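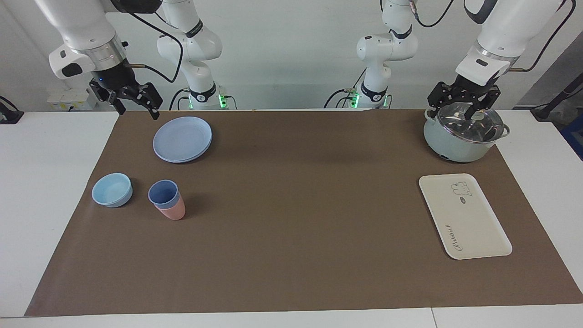 Wanted: People Who Will Put Dishes in Front of a Robot and Tell Us the Truth

Leckie, the two-armed kitchen helper from Natine
Paid household testers, Purmont area
Starts in July

Natine is looking for 40 households to try out Leckie and complain about it in writing. You will be paid for both the trying and the complaining.

Leckie is a pair of arms that lives behind a table and handles tableware. It picks up plates, bowls, cups, trays and pot lids, and it puts them down somewhere else. In our own building it does this well, on a table we chose, with dishes we chose, under lights that stay on all day. Your kitchen will be less considerate. We would like to find out how much less before we start charging people for the thing.

What you would be doing

The test is held in our rented rooms in Purmont. You don't need to clear a counter or explain anything to your landlord. Each household comes in for four sessions of two hours each, spread over three weeks. Bring a box of your own dishes. We mean the ones you use, including the mug with no handle and the lid that has never fit anything. Please leave Grandma's china at home. We are insured, but we would still have to make the phone call.

At each session you set the table however you like and ask Leckie to do ordinary jobs: stack these, separate those, take the lid off the pot, move the cups to the tray. You ask out loud, in your own words. Then you fill in a form. The form has a large box at the bottom marked "Other," and past testers have treated it as the main event.

Nested cups deserve a mention here. Last fall we thought we had nested cups figured out. Then a family of five came in with a set that had been through the dishwasher 3000 times, by their estimate, and we spent the winter on nested cups again. If you own anything like that, you will be very popular.

Who we want

Anyone 18 or over who eats off dishes. Children may come along and give orders, provided an adult signs for them and sits with them.

We have plenty of engineers and are not short of their opinions. If you work in robotics, for a competitor, or for the kind of website that films things being dropped, please sit this one out.

We would especially like to hear from:

People who cook for a crowd
People with limited grip or reach, or who live with someone who has it
Left-handers (the last group had one, and she was right about everything)
Anyone who has returned more than one kitchen appliance in the past year
People who are sure this is a silly idea

Pay and practical stuff

$42 an hour, paid at the end of each session by check or transfer. If you finish early you still get the full two hours. If Leckie breaks a dish, we replace it or give you what it cost, whichever you prefer.

Parking is free behind the building. The entrance is on the side, under the stone that says 1921, and the doorbell works if you lean on it. There is an elevator and a wheelchair-accessible restroom on the same floor. Coffee is provided and is made by a person.

We record video and sound at the sessions so that we can see what went wrong. The recordings stay with Natine and with Denerico, the firm that writes Leckie's speech software. They are not used in advertising. You can ask us to delete yours at any time, and you don't have to say why.

What you won't get

A robot to take home. Leckie is not for sale yet, and we don't have a price, a shipping date or a choice of colors. Testers will get a discount code when there is something to use it on. Please do not plan a kitchen around it.

How to apply

Send us an email through the contact page with the subject line "Dishes." Tell us who lives in your household, which evenings or weekends you can make, and what is the most annoying object in your cupboards to pick up. That last answer counts for more than the others. No résumé, please.

Hamish Buchanan reads the applications and will write back either way. Questions about access, allergies to coffee smells or what happens to the recordings go to Przemysław Szczepańska, same page, subject line "Question."

If you tested for us last year, you are welcome to apply again. Bring different cups.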